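Cotura Table Mat, Dark Gray
Item 237 — Kitchen and Dining / Surface Protection

Overview

The Cotura is a flat rectangular mat for dining tables, prep tables and sideboards. It is intended for meals that produce shells, peelings, drips and packaging, and for the sorting and clearing that follows. It is laid directly on the table with no frame, clips or adhesive.

The mat is sold by Bremitz in one color and 2 sizes. The small size suits a single place setting or a coffee station. The large size is meant for shared food, takeout and table clearing.

Construction

Single layer, no fabric backing. The upper face has a fine matte grain that limits glare under a desk or pendant lamp. The lower face is smooth and grips sealed wood, laminate and stone by contact. Edges are cut square and are not stitched, so there is no seam to hold crumbs.

Dark gray was selected over the earlier sand color after returns for staining. Tomato, chili oil and shellfish juices mark a pale surface before they can be wiped. On dark gray the same residues are less visible, but they should still be removed the same day.

Use on the table

Center the mat and leave bare table at one or both ends for items that do not need protection underneath, such as a lamp, a large bowl or a bag for waste. Opened containers, used cups and loose shells go on the mat. Food trays may be placed on it directly. Put a board under anything that will be cut.

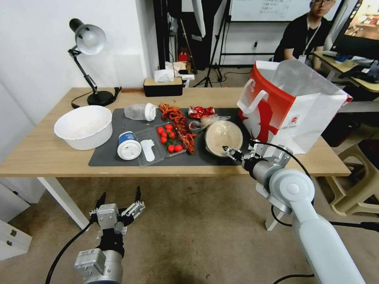 Dark gray mat on a light wooden table, with crawfish, cherry tomatoes and food packaging. Bowl and paper bag stand on the table ends.

For clearing, work from the outer edge inward. Take off rigid items first (bottles, cups, cans, lidded tubs), then trays, then film and plastic bags. Loose shell and stem matter is left until last and can be tipped off by lifting two adjacent corners. The large size bends enough to form a chute over a bowl or bin. Do not fold it flat; a hard crease will not come out completely.

Care

Wipe with a damp cloth and dish soap. For grease, apply warm soapy water, wait 5 minutes and wipe again. Rinse both faces after shellfish — odor is usually held on the underside, where liquid has run past the edge. Dry flat or over a rail. Store rolled with the grain outward.

Not suitable for the dishwasher, bleach, scouring powder or steel wool.

Limits

The mat is not a trivet. Pans taken from a burner or oven will mark it and may bond it to a lacquered table. Mugs and serving bowls at normal table temperature are acceptable. On unsealed or freshly oiled wood, wait until the finish has cured, and lift the mat after each use for the first month.

Supplied with

One mat, rolled, with a paper sleeve and care card. The Vovum storage strap is sold separately and fits both sizes.

Ordering

Packs of 13 are available to cafeterias and rental kitchens. For pack orders contact Jayanthi Nair at the Bremitz order desk. Single mats ship from the Escobedo warehouse. Sand color is discontinued; remaining small mats in sand will be sold without exchange until February.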